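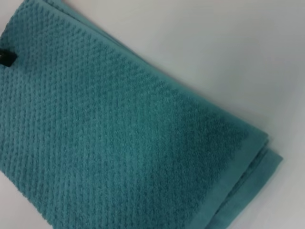
When the regional assembly in Lorkow voted in June to grant honorary residency to an imprisoned newspaper editor, the measure passed without debate. The resolution ran to a single page. It carried no legal force abroad, and its sponsors acknowledged as much during the session. Its purpose was to place a name in the public record and to oblige the assembly to return to the case every 90 days.

Honorary residency has become a common instrument among municipal governments that wish to speak on matters outside their jurisdiction. The Esa Network, which coordinates such efforts, now lists 46 member towns. Each undertakes to adopt one detained writer, to correspond with the family and to raise the case with visiting diplomats. Of the writers adopted since the program began, 13 have been released.

The network does not claim credit for those releases. "A town council has no embassy and no foreign minister," said Niamh Hegarty, its director of correspondence. "It has a mailing address and a meeting schedule. We ask councils to use both for as long as the case is open."

Persistence has proved difficult. A review carried out for the network by the Mac an tSaoi Institute found that 14 member towns had sent no letters in the preceding year. In most of them the council that passed the original resolution had since been voted out, and the file had not been handed over. The review recommended that each town assign the work to a permanent office – the clerk or the public library – and that elected members receive a written report twice a year.

Zoltura, a port town with one of the oldest adoptions in the network, already works in this way. Its clerk's office keeps copies of every letter sent to the prison administration, including those returned unopened. Relatives of the adopted poet have attended two council meetings and were given time to speak at each.

Lorkow has followed the Zoltura model. The assembly's first letter was sent by registered mail, and the editor's case is already listed on the agenda for the next quarterly review.

Comments (3)

marten_k
Our council did this years ago and I had no idea the file was still open. Will be asking the clerk.

Delia R.
Does the network publish the list of the 14 towns? Residents ought to be able to see it.

oldharbor
I write to prisoners every month. Returned letters are worth keeping. Glad to see Zoltura does.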